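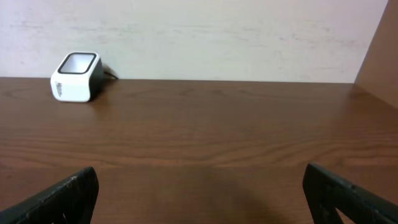 Planico today opened registration for its February table refinishing program, which will offer 300 free places to households in Britusel. Participants will learn to clean, sand and reseal a dining or work table they already own. The course is built on solid everyday furniture, the kind with a reddish-brown top, wavy grain and a few long knots, and covers how to keep that figure visible under a new finish.

The program follows a pilot held last year at the Plutska workshop, where 53 tables were refinished over one season. Planico received 3247 requests for information after the pilot closed. Sessions start at 9 a.m. and tools are supplied.
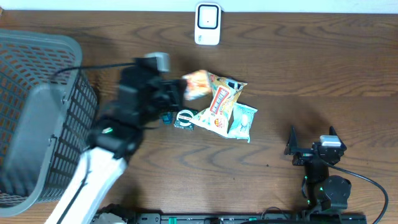

Marty welcomed the wider program and said many people give up on a table because of surface wear that an afternoon of sanding would take care of. Residents had asked for evening sessions as well, Marty added, and two have been placed on the schedule.

Each session covers one stage of the work. Participants may attend them in any month, but must complete sanding before they book a place in the sealing class. Small tables can be brought to Plutska. Owners of larger pieces will practice on sample boards and finish the work at home.
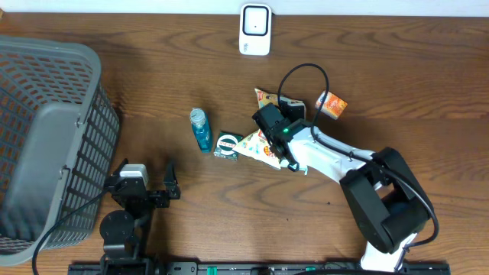

How to Register

Forms are available at the Plutska front desk and by mail from Planico. Applicants should give the length and width of the table and note any earlier varnish or paint – veneered tops are accepted, but are handled in a separate group. Of the 300 places, 57 are reserved for renters in furnished homes, who must include written permission from the owner.

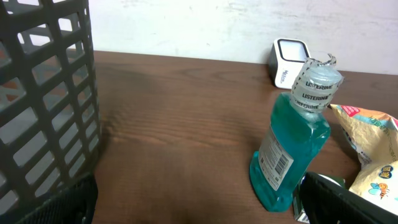 A gray plastic basket on a wood tabletop.

About Planico

Planico runs furniture repair courses in Britusel and publishes printed care guides for wood, cane and upholstery.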